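Eirini Zacharopoulos
Thread: three months with a robot on the office floor

It's been three months since the robot started working our floor, and people keep asking me what it's like, so I'm going to try to put it all in one place. Long thread, get a coffee.

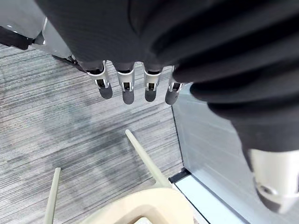
Four fingers, gray carpet, and one of the cream chairs at the glass wall.

1/ Quick background if you're new here. I run the workspace team at Ulleo. We look after desks, meeting rooms, chairs, lost property, deliveries, all the stuff you only notice when it's wrong. There are 159 people in the building on a full day and three of us on the team.

2/ The robot is called Fedodus. That's the product name, we didn't pick it. We tried for a week to give it a nickname and everyone had a different one, so Fedodus it is. It has arms and proper hands, and it works in the evening and again before people come in.

3/ Its main job is resetting rooms. Chairs back where they belong, cups onto the cart, markers back in the tray, left-behind things into the lost property bin. It doesn't vacuum and it doesn't do the kitchen. (The kitchen question is the first thing EVERYONE asks me.)

4/ Before this, one of us came in at 6 every morning to do the rooms by hand. We rotated. I did it for two years and I did not love it! You'd walk the whole floor pushing chairs in, then start your real day already tired, with your inbox full.

5/ Now the early shift starts at 8. That's the change I'd put at the top if I could only tell you one thing. My coworker Kwok has two kids and he takes them to school on Wednesday now. He never could before. He mentioned it in a team meeting like it was nothing and I've been thinking about it ever since.

6/ Okay, the hands, because I could talk about the hands all day. Each finger has a shiny metal joint and a dark rounded pad at the tip, and you can see the little hinge bits inside the joints. The back of the hand is covered in black fabric. I expected something like a claw machine. I catch myself watching it when I'm supposed to be going home.

7/ The arm has this big ribbed black sleeve, like the bendy part of a bus. One of the designers wants a jacket made of it. I would buy that jacket.

8/ Chairs were the hard part, by the way. You'd think cups. But our chairs are light, with thin legs, and in the first two weeks Fedodus would nudge one, it would slide on the carpet, and then the robot would have to go looking for it again. Lots of slow dancing around chairs.

9/ What fixed it was us, and I'm proud of this one. We walked every room with the support person from Lituseo (they handle setup and service) and agreed on where chairs go. Sounds silly. But the three of us had been doing it three different ways for years and had never talked about it. Mine were tucked in tight. Kwok leaves a gap so you can sit down without a fight. Kwok's way won.

10/ So now there's a written room plan for the first time ever, and new people on the team can read it. The robot needed it, but so did we.

11/ The glass walls. We have a lot of glass. I was nervous about the glass. So the rule is that it slows way down near any partition and keeps the arms in close. It makes the small rooms take ages, and I'm fine with that. I'd much rather wait on a chair than order a new pane.

12/ Numbers, because somebody always wants numbers. Our floor has 50 bookable rooms and booths. In the first week it finished 3 of them without one of us stepping in. By May we were at 80 percent of rooms on a normal night. The leftovers are usually rooms where someone moved the furniture for a workshop, or left a whiteboard on wheels across the door.

13/ Did anyone lose their job? No, and I asked that question out loud before we signed anything, and I got the answer in writing. I'd tell anybody in my spot to do the same. If your company won't write it down, keep asking.

14/ But the job did change, and I don't want to skate past that. We lift and push less. We plan more. Each of us spends part of the morning going through the list of things Fedodus flagged, and some of that is dull screen time. One of my teammates really misses the quiet walk around the floor at sunrise. So she still does it sometimes, with a cup of tea, and she spots stuff the robot doesn't look for. A buzzing light. A plant that's had it.

15/ The rest of the building went through stages. Week one, everybody filmed it. Week two, people stayed late to watch. Week three, somebody from finance complained it was in the way of the printer. That's when I knew it had settled in, haha.

16/ A few people were uneasy about it, and that's fair. It's a big thing moving around when you're the last one at your desk. We put the evening start at 7 and posted it on every door, and you can ask it to skip your area if you're working late. People use that a lot and I'm glad they do.

17/ Things it still can't do well: anything with a loose cable. Thin paper flat on a table. Coats on chair backs (it leaves them alone and flags the chair, good robot). Also it once put a very nice water bottle in lost property while its owner was in the restroom. She got it back. She has forgiven us, mostly.

18/ What I do with the extra time: I've fixed the booking system so rooms stop showing as taken when they're empty. I'd wanted to do that for a year and a half. And we finally have real opening hours at the help desk, with a person sitting at it. People come by and chat! I know so many more names than I did in winter.

19/ If you're getting one of these at your work, three tips from me. Get the people who do the job now into the room from day one. Agree on what "done" looks like before it arrives. And budget way more time for chairs than you think.

20/ Next up we're trying deliveries, meaning small boxes from the front desk up to our floor. The elevator is going to be interesting. I'll post when we've had a few runs at it.

21/ Replies are open, ask me anything. The answer on the kitchen is still no.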